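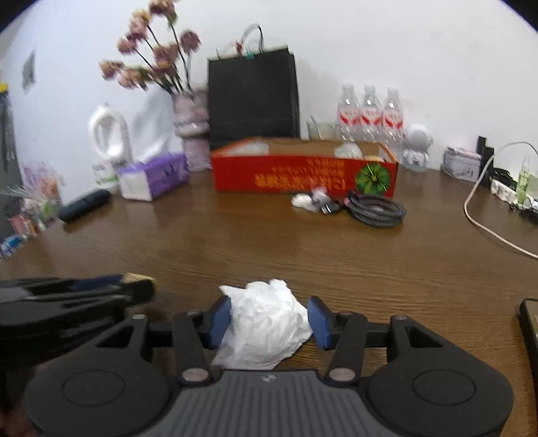 Jallano Launch Controller and Pad – Frequently Asked Questions

What batteries does the controller take?
Four AA alkaline cells. Do not use rechargeable cells. Their lower voltage can leave the igniter short of current, and the result is a misfire.

How long is the launch cable?
The standard cable is 16 feet. A longer cable for larger motors is sold separately through our Kirkcombe warehouse.

The continuity light does not come on. What should I check?
Remove the safety key first. Clean the clips with fine sandpaper and make sure they do not touch each other or the metal blast plate. If the light still stays off, replace the igniter.

How long should I wait after a misfire?
Remove the key and wait 60 seconds before anyone walks up to the pad. The same wait applies every time, including when the igniter appears dead.

Which launch rods fit the Rotis pad?
1/8 inch and 3/16 inch. The collar is turned by hand. Pliers will strip it.

Can I launch two rockets at once?
No. The controller is built for one igniter. Clustered motors need a 12-volt relay system, such as the Bustamante box – see the separate manual.

Does the blast plate wear out?
Yes. Discoloration is normal. Replace the plate when it is pitted or no longer lies flat.

Are motors included?
No. Motors, igniters and recovery wadding are not included and cannot be shipped to every address.

How do I get a replacement safety key?
Write to Boonmee Ratanaporn in the parts department and give the serial number from the underside of the controller. Keys for controllers with serial numbers below 4000 use the older, wider pin and ship in September.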